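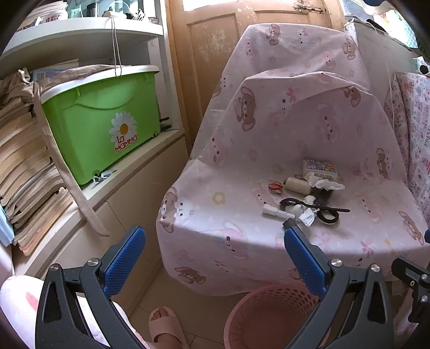

I put off cleaning the terminals on my e-bike's battery pack until April, when the motor started cutting out on hills. It's an easy job, so I'll go through how I do it!

**What I use**

- contact cleaner (mine is Kirex, any plastic-safe one will do)
- cotton swabs
- a lint-free rag

**Steps**

1. Switch the bike off, unplug the charger and take the pack out.
2. Look at the contacts on both sides, pack and cradle. Mine had a dull green crust on the negative one.
3. Spray the swab, not the pack – you don't want cleaner running down into the case.
4. Rub each contact on its own with a fresh swab, and never bridge two with anything metal.
5. Wipe with the rag and leave everything to dry for 50 minutes or so.
6. Click the pack back in and ride up something steep.

Olaia Gallardo asked me if she could use sandpaper on her Bandow pack. I wouldn't (it takes the plating off, and then the crust comes back faster). If a contact is pitted or looks burnt, stop riding on it and take it to a shop.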